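1/ Fault notes from the Vurncombe cell, snack bar sorting, November. The left arm dropped its grip force to zero mid-transfer on run 315. No alarm, no stop. The bar fell and the sequence carried on to the next pick.

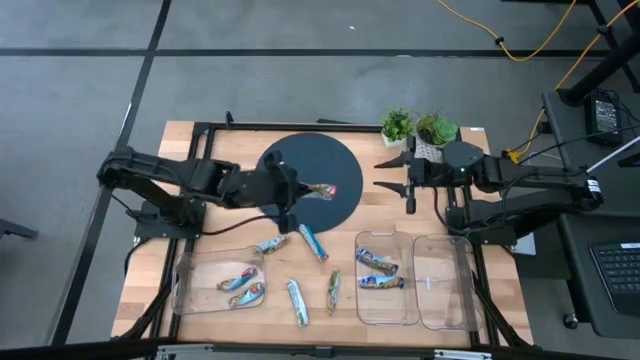
What caused it? A stale force reading – the driver kept repeating the last good value for 20 seconds after the sensor link dropped.

2/ Wanting Tang found it in the log at line 2183. Same timestamp, over and over. The watchdog checked that messages arrived, never how old they were.

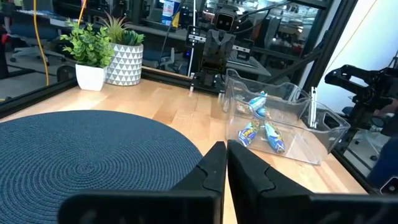 3/ Changes
Any force reading with an unchanged timestamp for 2 cycles now stops both arms. Restart is manual. Patch is on the Sternow branch, Uder gets it next.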